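Talpur Hall: Stage and Front-of-House Safety Checklist
Touring comedy and spoken word, one-night format
Completed by: Mwangi Odera, house technical manager
Date: 7/19/26
Stage status: CONDITIONAL PASS

Scope
Covers stage, wings, overhead rig, sound, seating and exits for a solo stand-up show with support act. Excludes the bar and kitchen, which are on the Cladari schedule. Items are marked OK, ACTION or N/A. An ACTION item must be signed off before doors unless the comment says otherwise.

1. Stage surface and access

1.1 Deck level, no lifted panels: OK
1.2 Deck edge marked with white tape, full width: ACTION
Comment: Tape worn through downstage left. The headliner works close to the edge and steps down into the front row during the second half. Replace the full run, do not patch.
1.3 Steps to auditorium fixed and handrail tight: OK
1.4 Stool and side table stable: ACTION
Comment: Stool rocks. One foot cap missing. Use the spare from the green room.
1.5 Wing floor clear of cases: OK
Comment: Support act's cases are to go in the dock, not behind the black drapes.

2. Microphones and sound

2.1 Handheld and spare tested at performance level: OK
2.2 Straight stand with weighted base: OK
Comment: Artist's rider refuses a boom arm. Remove all boom stands from the stage before the half-hour call.
2.3 Cable run taped across the walk-on route: ACTION
Comment: Cable crosses the entrance from stage right. Re-route upstage and tape flat. The walk-on is done in blackout, so a raised cable at this point is a trip hazard.
2.4 Monitor wedges secured: OK
Comment: Two wedges, both set back from the edge.
2.5 Limiter on playback channel: OK
Comment: The act uses recorded voices as cues for the impressions section. Feston desk file loaded and levels checked against the house limit.
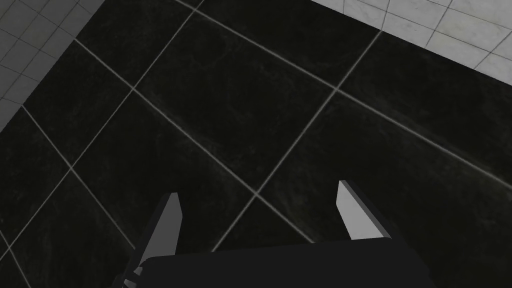 Two light gray fingers, dark floor.

3. Lighting and overhead

3.1 Safety bonds on all hung fixtures: OK
3.2 Follow spot platform rail: OK
3.3 Blackout tested with exit signs lit: OK
3.4 Blue running lights in wings: ACTION
Comment: Stage left unit dead. Lamp ordered from Nakau. A battery unit may be used for this show only.
3.5 Strobe or flash effects: N/A

4. Auditorium

4.1 Row ends locked together: OK
4.2 Front row set back from the deck: ACTION
Comment: Plan requires 2 m clear. The row has been pushed forward after the last hire. Move back and relock before the house opens.
4.3 Aisles clear, including latecomer standing area: OK
4.4 Wheelchair spaces as sold: OK
Comment: Three spaces sold, three set. Sight lines checked from each with the stool in position.
4.5 Audience participation route agreed: OK
Comment: Artist may bring one person up by the center steps. An usher stands at the steps for the whole of the second half. No access over the deck edge.

5. Exits and briefing

5.1 Exit doors open freely from inside: OK
5.2 Show-stop procedure briefed to artist: ACTION
Comment: Tour manager briefed, artist not yet arrived. The stop cue is house lights to full and microphone cut. Artist must be told in person that this is never part of the act.
5.3 Ushers briefed on heckler removal: OK
Comment: Two ushers to attend any removal. Use the side aisle.

Carried forward
Deck repaint is due in November. Item 1.2 stays open on the house list until then, whether or not the new tape holds.

Signed: M. Odera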